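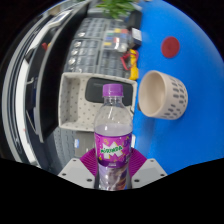 Bottled drink with a purple cap and label

Gokura regional cookbook -- progress report to the Bundgaard fund, August

Prepared by Hajar Ragab, managing editor

Manuscript. Chapters one to four (flatbreads, pickles, river fish, dumplings) are complete and copy-edited. Chapter five, on fermented grains, is in second draft. Of the 60 recipes in the contract, 27 are final. Metric and cup measures are both given, and oven temperatures are in Celsius only.

Recipe testing. Each recipe is cooked twice in a home kitchen by someone other than its author. Kimie Tsuchiya has rewritten the dumpling dough method after both testers found the dough too stiff to roll. The millet porridge failed its second test and has gone back to Hanne Ladefoged with revised soaking times.

Essays. Védís Mikkelsen has delivered the essay on smokehouses at 1200 words, as commissioned. The essay on market breakfasts is late and is now due with chapter six.

Design. Drenalari has supplied page layouts for the first two chapters. Ingredient lists will run in a side column. Colour proofs are still to come.

Budget. Spending is within the approved lines, except for translation, which is over. We ask to move the unspent travel money to that line -- the total grant is unchanged.

Next period. Finish chapter five, begin testing for chapter six, and send the index headings to Jytte Holst for review.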